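From my kitchen — the no-weighing month

Well, I promised Felista Ondieki I'd own up in the newsletter, so here goes. I stepped off the diet in July and I haven't counted a calorie since!

Some of you will remember the Grollden plan, which a few of us started together after the walking group got going. 500 calories on two days a week, sensible eating the rest. I did lose weight on it, I'm not going to pretend otherwise, but I spent every Monday evening thinking about toast (and then I'd eat four slices on Tuesday, with the good butter).

So Peninah Kirui talked me into trying it her way. Proper breakfast, usually porridge or eggs. Lunch sitting down, away from the telly. Half the plate vegetables at supper, and a pudding on Fridays if I fancy one — I generally do. I've gone down one notch on my belt and my knees are much happier on the stairs at Jilau Hall.

A word about the scales. I used to get on them morning and night, and a cross little number could ruin a whole day. Now they live under the bed and come out on the first of the month. If your doctor or nurse has asked you to keep an eye on your weight, please carry on doing what they've told you.
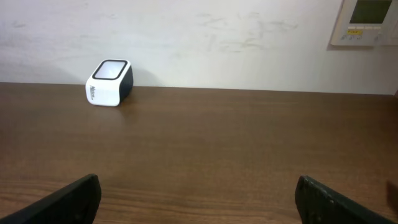
A little white cube on a brown wooden table.

Beatrice Nyamweya is bringing her lentil and squash soup to the next get-together, and she's made me promise to print the recipe, so look out for it next time. It freezes beautifully, and she leaves out the salt until the very end. If you've got a good winter supper of your own, pass it to me or Kerubo at the door — handwritten is fine!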